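From: Rima Hattar
To: bunnag-build list
Subject: Re: [bunnag-build] shell part keeps rotating in the right hand

On a message from Jihad Jaber, 10:40:

> I went through the logs from the last set of shelf runs and the failures
> are mostly one thing. The right hand closes on the long black shell, the
> arm lifts, and the part turns around its long axis before it gets over
> the bin. The flat trays do not do this.
>
> Current settings: finger close speed 40 percent, contact threshold
> whatever Qusai left in the Wodano config, lift starts 100 ms after the
> last finger reports contact.
>
> Two questions. Should we lower the close speed or grip closer to the
> wide end? And does the left hand have to stay out of it? Elias read the
> rules as one hand per part, I read them as no limit.
>
> Jihad

Jihad, answers in order, then what I changed last night.

Close speed: leave it at 40. I tried it lower and the thumb arrives so late that the other fingers have already pushed the part over. The order the fingers land in matters more than the speed. In the Wodano config there is a field called finger_delay, one value per finger. All of them were zero. I have set the thumb to lead and checked the file in on the shelf branch. Please pull before you run anything.

Grip point: yes, move toward the wide end, but stay off the opening. The clips there are thin and we have no spare shell. The pointed end is worse in every way. The surface is glossy and tapers, so any squeeze pushes the part out toward the tip. The raised panel along the length is the only feature that gives the fingers something to stop against. I would put the fingertips on either side of it.

Left hand: the rule sheet says "the part shall be moved by the robot without outside contact." It says nothing about the number of hands. Ghassan wrote to the Medudon organizers last season about the same line and was told two hands are fine. I don't have that mail, so Ghassan, please forward it if you still do. Until then we plan for one hand and keep the left one raised near the shelf edge, ready to steady the part. It must not rest on the shelf. If it does, the force reading on that arm drifts and the torso controller tries to correct for it.

The wrist camera option that came up at the meeting is out for this term. The head view is enough if the arm pose is right. The view during a hold over the bin is below. Both hands and the part are in it, which is all the tracker needs.

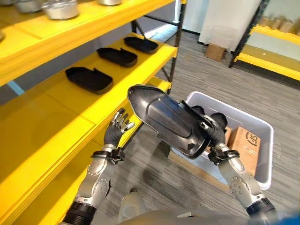
Changes on the shelf branch

1. finger_delay set for the right hand, thumb first. The left hand is unchanged.

2. Lift delay raised from 100 ms to 2,000 ms. This is far too long for a scored run and is there for debugging only. It gives us time to see if the part turns at contact or during the lift. Do not merge it.

3. The logger now writes wrist torque on every control cycle. It used to write on state changes, and a slow turn never showed up. Files are bigger. Clear the disk on the Penska machine before a long session, it fills up without warning and the run script does not check.

4. Shelf height is read from the setup file again. Someone had typed it straight into the planner. The pick poses for the trays on the middle shelf were right only by luck.

Still open

The planner treats the shell as a box. For the trays this is close enough. For the shell it leaves a lot of free space at the tip and very little at the wide end, so the clearance check near the black upright is wrong in both directions. Elias said he would build a better collision shape from the measurements. A tapered one with 4 faces would do, it does not need the rim.

Release over the bin has no test yet. The fingers open together and the part drops any way it likes. With a carton in the bin there is less depth than the planner thinks, so the release height needs to come from the carton and not from the bin floor. Qusai, that value is in your half of the code.

Also, please log failed grasps with the part name and the hand. "Grip bad again" appears in the sheet in several places and I can't match it to any file.

I am in the lab from 4 p.m. and will run the shell picks with the new delays. If the torque log shows the turn starting before the lift, the next thing to change is the grip point, and I'll need Jihad's pose script for that. Send it even if it is half finished.

Rima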